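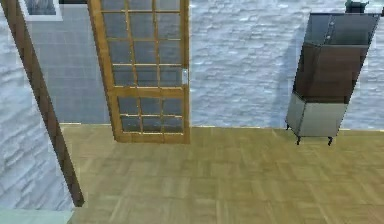
3.2 Participants and course format

We recruited 45 junior system administrators from two employers, Fistden and Dreßler. All of them had passed an entry-level exam on server storage, but few had restored a failed server at work. Each person was placed in either a lecture group or a lab group. Both groups covered the same material on volumes, snapshots and backup schedules, and both were taught by the same instructor. The lab group also worked through restore tasks on virtual machines hosted on Podum, the training platform used at both sites.

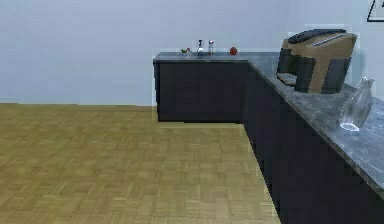 3.3 Restore task

The test was given in July, after the last class. Each participant received a file server with a damaged system volume and had 30 minutes to bring it back from the latest usable backup. Two of the backup sets were incomplete, and the logs had to be read to find this out. Notes from the course were allowed.
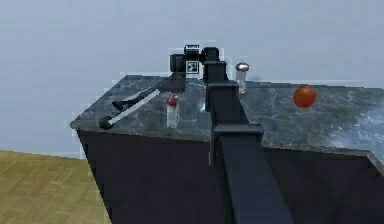

Scoring followed the checklist by Samonte, with one change. We dropped the item on tape handling, which neither employer uses. Points were given for choosing the right backup set, for restoring permissions along with the files, and for checking that shared folders could be opened by a standard user.

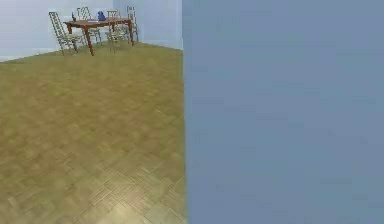
Figure 3. Rendered room with parquet flooring and a blue-gray surface at right.

Screen recordings were scored by two raters who did not know which group a participant belonged to. Where their scores differed, they watched the recording again together and agreed on a final value.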